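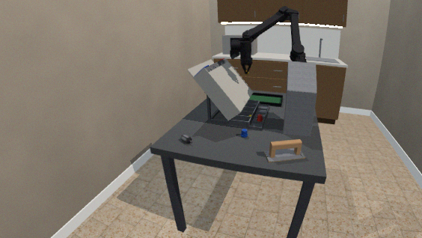

The first thing they changed at Foltbridge was the break schedule. Not the robots. The robots weren't even in the building yet.

February 4, 2025, and the sorting crew at the Grarngate site has been living with the plan for a year – a Palteck arm at the end of every second bench, picking small parts out of bins and setting them in trays. 631 people work here. 200 of them sort. For now most of what the arm does, it does on a screen in the training room, over and over, in a made-up room with a kitchen at the back of it. A gripper, a table, a tray with little cells, a red cup. The crew takes turns at the controls.

Opinions vary. One sorter, eleven years on the night shift, says it's like being asked to train the new hire without being told what desk he's getting. Another likes it a lot. Her wrists hurt and the screen doesn't hurt them. She went from one session a week to three, and she gets the same pay as on the line, which took the union most of a winter to get in writing.

What gets practiced is small stuff. Come in from above, close the fingers, lift, don't bump the neighbor. Sorters do it without thinking and then have to think about it, and thats tiring in a new way. People come out of the room rubbing their eyes. 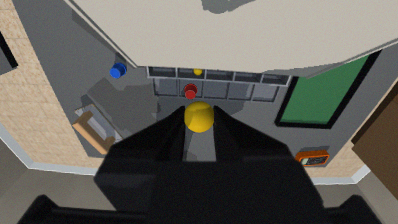

*A yellow ball in the simulated gripper, with the bins just ahead.*

The company says no layoffs. It says 50 sorters will move to "cell lead" jobs, minding the arms, clearing jams, calling for parts. What about the rest? Slower answer. Some to packing, some to returns, some to be decided. A memo went up by the time clock and someone has underlined "decided" twice in pen.

The talk at lunch is mostly about noise. The old line is loud and people shout across it – jokes, scores, whose kid made the team. The new layout puts a bench and an arm between each pair of sorters. Farther to shout. A few have asked for the benches to be turned so they face each other, and the Bhattacharjee plan, the firm that drew up the floor, has a version of that. It costs more space. No word back yet.

First arms are due on the floor later in Febuary. The break schedule, meanwhile, is still wrong.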